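Workshop notebook – white cabinet, display corner
Monday, morning
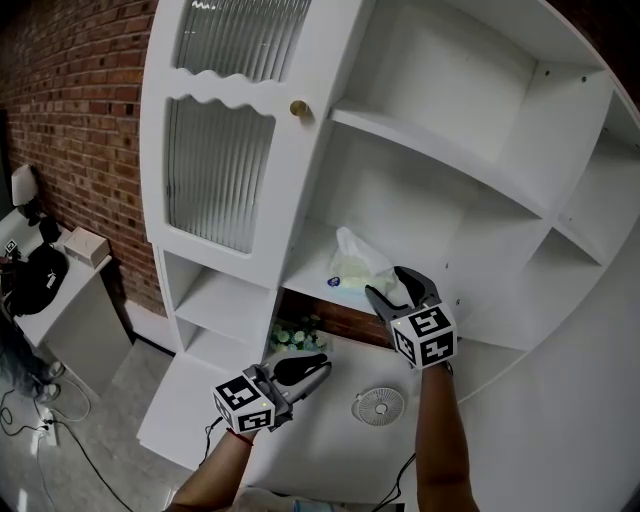 Cabinet before any changes, plastic bag still on the middle shelf.

I started with the tall cabinet because Konrad Trummer wants to know this week if we keep it or sell it. My opinion is to keep it. The glass door is the nicest part: two panels of ribbed, frosted glass, a small pane on top and a large one under it, with the wavy white strip between them. I would not like to search for such glass again. Ackermann asked 352 for a replacement pane last year, and this was without fitting.

The knob is brass and small. I tried it with work gloves and it is not easy to hold. Without gloves no problem.

Screw holes: the partitions of the narrow shelves on the right have them, small and dark against the white. I want to close them with filler and touch up with the Vendero white. First a test on a hidden place, the old can may have become more yellow than the cabinet. Leave to dry 16 hours before sanding, the can says less but I do not trust it in this room.

The opening under the middle shelf has no back, so one sees the brick wall through it. Konrad asked if we should put a panel there. I think no. The red brick looks good behind the green and white flowers, and a panel would make the corner dark.

Things to move:
Plastic bag from middle shelf – to the drawer, label stays on.
Small round fan – can stay on the countertop until the filler is dry.
The two small compartments under the glass door are empty, I would use them for the Clullitz sample cards.

Still open: height of the bottom compartment. I wrote 30 cm in March but I am not sure if I measured inside or outside. Measure again before ordering the boxes.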